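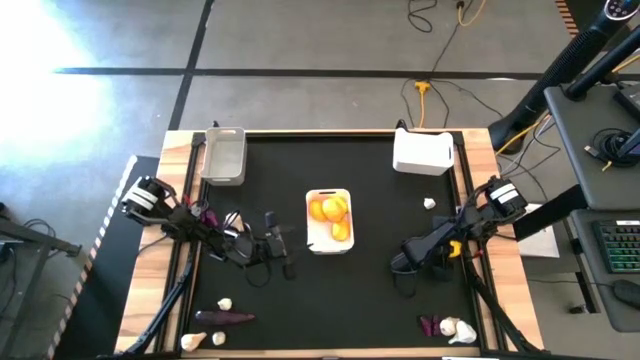
1 min read

Progress report to the Adwood Fund
Shared workshop, Prirness
Submitted by Ulla Sundqvist, project lead
May 10, 2025

The two-arm sorting table is assembled and in use. Both arms are mounted on opposite sides of the black work surface, over the wooden side strips, with a small white basket in the centre and one bin at each far corner. Current trials use vegetables and fruit, including garlic bulbs and a long purple vegetable, chosen for their differing shapes and weights.

Since the February report, members have completed 366 trial picks. Of these, 61 ended in a dropped item, most often garlic. Revised finger pads have been ordered from Kyriakidis and delivery is expected within five weeks.

Cabling remains the principal outstanding item. Several runs still cross the concrete floor and will be moved into covered channels before the workshop reopens to evening groups. The Nondano control software has been updated and requires no further expenditure.

The project remains within budget. We request release of the fourth instalment, to be applied to the channels and a second set of pads.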